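Home | Products | Drives | Manuals | Spare parts | Contact

Wukach Linear Axes – Set-Up Guide
Section 4: Tuning the belt axis and choosing the payload

Read this section after the axis is bolted down and wired, and before you promise anybody a cycle time. The figures in the sales leaflet were measured on a rigid test bench with no tooling and a short cable. Your machine has neither of those advantages, so treat the leaflet as an upper limit and measure your own.

4.1 What you need

The axis, mounted on its final frame. Tuning on a workbench and then moving the axis to the machine is a waste of an afternoon. Stiffness of the frame goes straight into the tuning result, and a bench is never as stiff or as soft as the real thing.

The actual payload, or a steel block of the same weight with its center of gravity in the same place. A bag of bolts hanging from the carriage will give you a number, and the number will be wrong.

A Silix drive with the tuning software installed. Other drives can be made to work. We have not tested all of them and we don't believe people who say they have.

A belt tension meter. Plucking the belt and listening is popular. Two technicians who pluck the same belt will usually give you two answers.

4.2 Checking the mechanics first

Most "tuning problems" we are sent are loose screws. Do these steps even if the machine builder says they were done.

1. Switch off the drive, lock it out, and wait until the charge lamp has gone dark.

2. Push the carriage by hand over the full stroke. It should feel the same everywhere. A tight spot near one end means the rail is not parallel to the frame. Loosen the frame clamps, let the profile settle, and tighten again from the middle outward.

3. Check the coupling between gearbox and pulley. Mark the hub and the shaft with a single line of paint pen. If the line is broken after the first test run, the coupling is slipping and every number you took is worthless.

4. Set the belt tension to 400 N. Move the carriage to the far end before measuring, so that you measure the long free span.

5. Check that the cable chain moves without touching the frame. A chain that rubs looks exactly like friction in the guide when you see it on the drive trace.

6. Pull on the payload sideways. If you can see it move, so can the controller.

NOTE: Thread locker on the carriage plate screws is required. Spring washers are not a replacement, whatever the last supplier told you.

4.3 The automatic tuning function

The Silix software has a button marked Auto Tune. It is a fair starting point on a short, stiff axis with a light load. On a long belt axis it tends to pick a speed loop gain that sounds fine at standstill and whistles when the carriage reaches the far end, where the belt span on one side is longest and softest.

1. Place the carriage in the middle of the stroke.

2. Enter the stroke limits. Do not skip this. The function moves the carriage without asking again.

3. Start Auto Tune and keep one hand on the stop button.

4. Write down the load inertia the drive reports. Compare it with your own calculation. If the two differ by more than a fifth, find out why before going on. Common reasons are a wrong gear ratio in the parameter list and a forgotten adapter plate.

5. Lower the suggested speed loop gain by a quarter.

6. Run the carriage to each end at low speed and listen. Any steady tone means the gain is still too high.

CAUTION: Do not cure a whistle by turning on every filter in the menu. Each filter adds delay. With enough of them the axis will be quiet and will also arrive late.

4.4 Acceleration settings

Speed gets all the attention in brochures. On short strokes the axis never reaches top speed, so the acceleration setting decides your cycle time and the top speed setting decides almost nothing.

1. Start at 4 m/s² with the full payload.

2. Run the real motion profile, with the real dwell times, for 1000 cycles.

3. Read the root-mean-square torque from the drive and compare it with the rated torque of the motor. Peak torque tells you whether the motor can do the move once. It says nothing about doing it all shift.

4. Raise the acceleration in small steps and repeat the full run each time. Yes, the full run. A motor that is comfortable after a few minutes may be too hot after an hour.

5. Stop raising it when the cycle time no longer gets noticeably shorter. This happens earlier than most people expect, as the settling time at the end of each move grows while the move itself shrinks.

NOTE: Use a jerk-limited profile. A customer may ask for a trapezoid because it looks faster on paper. Time both, measured from the start signal to the moment the load is standing still within tolerance, and keep the sheet.

4.5 Claims about lighter parts

Suppliers of carbon plates, hollow shafts and printed grippers will offer to take weight off your carriage. Some of it is worth having. Ask these questions before paying.

Where is the weight saved? A pound taken off the frame does nothing for acceleration. A pound taken off the carriage helps. On a vertical axis it helps with the holding torque as well.

What happens to the stiffness? We tested a Rollitz carriage plate with large cutouts against our solid one. It was lighter, and it also rang for longer after each stop, which ate up all the time it had gained. With a rib bolted across the back it settled properly, and by then it weighed nearly as much as ours.

Who measured it, and with what load? "Up to" is not a measurement. If the data sheet gives no payload, stroke or settling tolerance next to the cycle time, assume the most flattering ones.

Does the tool really need to be that complicated? The weight at the end of the arm counts the most, and that is where extra joints and linkages collect.
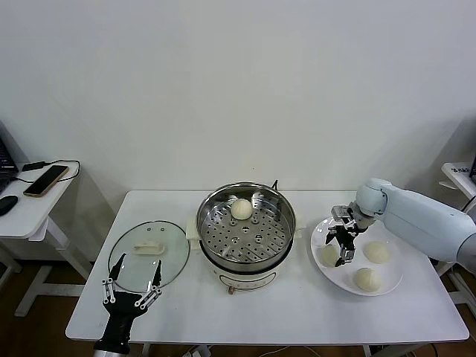
Photo: Thiele picture archive

If the gripper has its own motors, add their cables to the moving mass. People forget the cables, and they forget the connectors on the cables even more often.

4.6 Gearbox ratio

A higher ratio makes the load look smaller to the motor and makes tuning easier. It also makes the motor spin faster for the same carriage speed, and a good part of the torque then goes into accelerating the motor's own rotor. We have seen machines with an oversized motor that was mostly busy moving itself.

1. Calculate the load inertia at the motor shaft.

2. Divide it by the rotor inertia of the motor.

3. If the result is well below one, try the next lower gearbox ratio in the calculation before ordering anything.

4. Enter the new ratio in the drive, in parameter 1184, and repeat the steps from 4.3 on. A changed ratio with old gains is asking for a runaway.

CAUTION: After any change to parameter 1184, home the axis again. The software limits are stored in motor turns and will be in the wrong place. The drive gives no warning about this. We reported it to the manufacturer in January and have been told it is under review.

4.7 Before you hand the machine over

Save the parameter file under a name that includes the machine number. "Final" and "final new" will not help the next person.

Record the belt tension, the payload used, the acceleration, the root-mean-square torque and the settled cycle time on the sheet at the back of this guide. Leave a box empty if you did not measure it. An empty box is more useful to our service desk than a guess.

Check the belt tension again after the first week of production. New belts lose some tension as they bed in. If yours has lost more than a tenth, look at the clamp plates before you blame the belt.

Section 5 covers the vertical axis and the holding brake.

Wukach Linear Axes | Service desk and spare parts: see Contact | Revised 7th May | All rights reserved | Back to top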